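Contrôle des postes de travail, salle de lecture Ortner
Tournée de février, feuille 43, commentaires compris

Comme toujours, je coche et je bavarde un peu, vous me pardonnerez ! Les remarques servent à celles et ceux qui reprendront la feuille après moi, et il y a toujours quelque chose à raconter sur une table, même la plus sage.
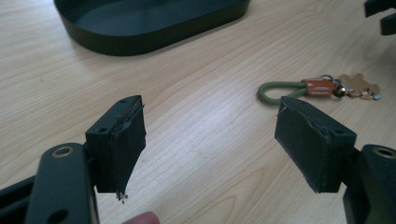
PLATEAU ET SURFACE

Bois clair, veinage bien lisible : conforme.
Échardes ou éclats sur le chant : rien senti en passant la main (doucement, et dans les deux sens).
Stabilité : conforme. J'ai appuyé à chaque angle, ça ne bouge pas.
Hauteur : réglage maximal jusqu'à 80 cm, verrou en place.
Entretien : chiffon doux et savon Prula bien dilué, surtout pas de poudre à récurer, le veinage est trop joli pour qu'on l'abîme.

OBJETS POSÉS

Effets personnels : à revoir. Un porte-clés est resté sur la table, avec une boucle vert olive et une étiquette en cuir orange rouille, très reconnaissable.

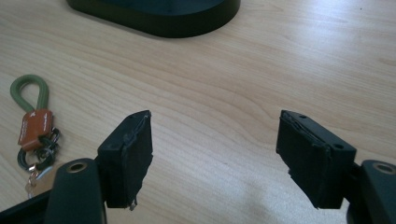
Je rappelle gentiment que les clés vont dans le casier 51, à l'entrée, car les anneaux métalliques finissent par rayer le bois. Une petite coupelle en feutre ferait aussi très bien l'affaire, j'en ai demandé une à l'atelier Itum.
Liquides : aucun gobelet, merci à tous !
Objets en bord de table : à surveiller, simplement par habitude.

ÉCLAIRAGE ET REFLETS

Lumière : suffisante pour lire sans lampe d'appoint en milieu de matinée.

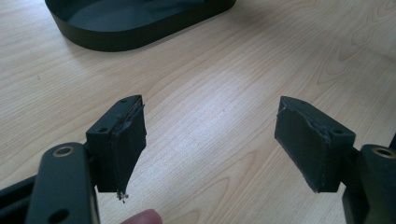 Reflets : acceptables. Le plateau est légèrement satiné et, selon l'endroit où l'on s'assoit, la clarté peut fatiguer les yeux (les miens, en tout cas). Un store à demi baissé suffit.
Câbles au sol : gaine fermée, conforme.
Numéro d'inventaire : 883, lisible sous le plateau.

SUITES À DONNER

Coupelle à poser, store à essayer l'après-midi, et le reste peut attendre la prochaine tournée. 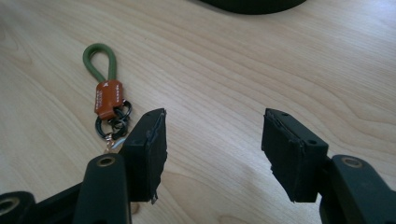 Plateau en bois clair, salle Ortner, site d'Ullumham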